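Trundora Table Finish: Hard Wax Oil for Indoor Wood

Last updated: Feb 12, 2026

If you love the look of real wood but dread the upkeep, please give this one a try! Trundora Table Finish is a hard wax oil made for dining tables, desks, shelves and sideboards, and we have been using it on our own furniture for long enough to get a bit carried away when people ask about it. It goes on with a cloth, it brings out the grain beautifully, and you can fix a worn spot without sanding the whole top back to bare wood.

The recipe comes from Haoran Zhong, who started mixing it for the tables he was building at our Nikenlow shop. He wanted something that would handle hot summers and dry winters and still feel like wood under your hand. The first batches smelled terrible (sorry, Haoran) and took forever to harden. The version we sell now has a light, nutty smell that fades in a few days.

Choosing a sheen

Trundora comes in matte, satin and gloss. Matte is lovely on oak and ash, where you want the wood to look nearly untouched. Satin is our most popular and suits just about everything. Gloss is the one for warm, reddish woods — cherry, mahogany, anything with some orange in it — and it really comes alive near a window. Keep in mind that gloss shows dust while it cures, so sweep the room the night before and stay out of it as much as you can. 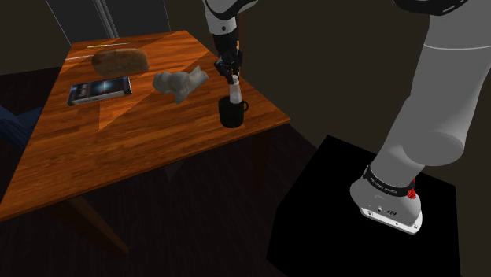 Glossy orange-brown wood with the light across it.

All three sheens can be mixed with each other while wet, so if satin is a touch too flat for you, stir in some gloss. Xiaoqing Xu, who runs our sample bench, has a shelf full of offcuts with her favorite blends penciled on the back, and she will happily mail you a few to hold up against your own floor and chairs.

How to apply it

Sand with 120 grit, then 180, and wipe away every bit of dust. Stir the can well, please don't shake it! Put a small amount on a lint-free cloth and work it in along the grain, one section at a time. Wait ten minutes and wipe off whatever is left on the surface. It should look almost too thin at this point, and that's right where you want it.

Let the first coat dry for 12 hours before you add a second. Most tables are happy with two coats, though soft pine may drink up a third. You can use the table gently the next day, but give it 25 days before you scrub it or leave a tablecloth on it.

Spread used cloths out flat outdoors until they are fully dry. Oily cloths left in a heap can heat up and catch fire on their own, so don't toss them in the trash while damp.

Looking after it

Wipe with a damp cloth and a drop of mild soap. Skip the spray polishes, which leave a film that later coats won't stick to. For a pale ring or a dull patch, rub lightly with a gray pad, add a dab of oil, and wipe it off. The repair blends in wonderfully, especially in matte.

Goes well with

Penora Wood Soap, for weekly cleaning
Dong application cloths, washed and cut
Gray finishing pads

Details

Item number: 181
Can size: 2000 ml
Sheens: matte, satin, gloss
Time between coats: 12 hours
Full cure: 25 days
Use: indoor wood only
Storage: lid tight, away from frost

A smaller can is coming in April, in satin first and the other two sheens after that.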